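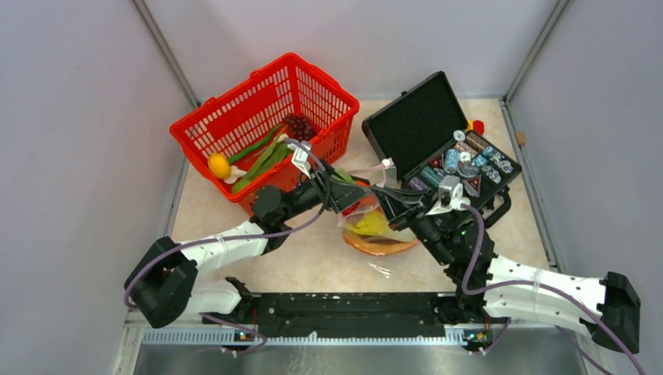

Grocery budget for one – what are you all spending?

korna_kid
Nov 25, 2020
Moved into my own place in October and I'm bleeding money on food. I do one big shop at the Quaye Street supermarket, feel very grown up buying grapes and lemons and leafy greens, then order takeaway anyway and the greens go to slime. Last fortnight I chucked out a whole bunch of silverbeet. What does everyone else do? Meal plan? Smaller shops? I've got a tiny fridge and a freezer that fits four containers if I push.

Lama Akl
Stop doing the big shop! I was exactly the same when I lived in Plurnmont. Now I carry a basket and never touch a trolley, and when my arm gets sore I go to the checkout. Costs me a bit more per item but I bin next to nothing.

veikko_l
Disagree with Lama, sorry. Every extra trip is another chance to walk past the chips. I go once a week with a list and it's the only thing that's ever worked for me. I've got 17 dinners I rotate through, all written on a card inside the pantry door, and I pick from those. Boring? Yep. I don't mind boring.

Lama Akl
17 dinners is a lot of soup, Veikko

veikko_l
Four of them are soup. Settle down.

PuiShan_C
For the greens – wrap them in a damp tea towel and put them in the crisper, not in the plastic bag they came in. Mine go well over a week like that. Silverbeet stalks you can chop and freeze with onion for a soup base. Lemons go in the fridge too, I don't know why people leave them in a bowl on the bench to turn into rocks.

consuelo.a
Because they look nice in the bowl, Pui-shan :)

Grapes freeze brilliantly by the way, just wash and dry them first. I eat them in front of the telly in summer when I'd otherwise be into the ice cream.

korna_kid
Ok the tea towel thing I can do tonight. Veikko would you share the card? Even just the non-soup ones.

veikko_l
I'll type it up on the weekend. Lots of lentils, fair warning.

Yutong Xiao
I think you're all skipping over the takeaway bit. If you're tired at the end of the day you won't cook, doesn't matter how fresh the spinach is. I keep dumplings and frozen peas in at all times, and eggs, and I let myself spend $20 a week on takeaway without feeling bad about it. Before that I was telling myself I'd spend zero and of course I never did.

consuelo.a
Seconding the dumplings. Also the greengrocer in Casteck marks things down late in the arvo if you're ever out that way, much better than the supermarket specials.

PuiShan_C
Is that the one next to the chemist? I thought they'd closed.

consuelo.a
No, they moved across the road. Same family, worse parking.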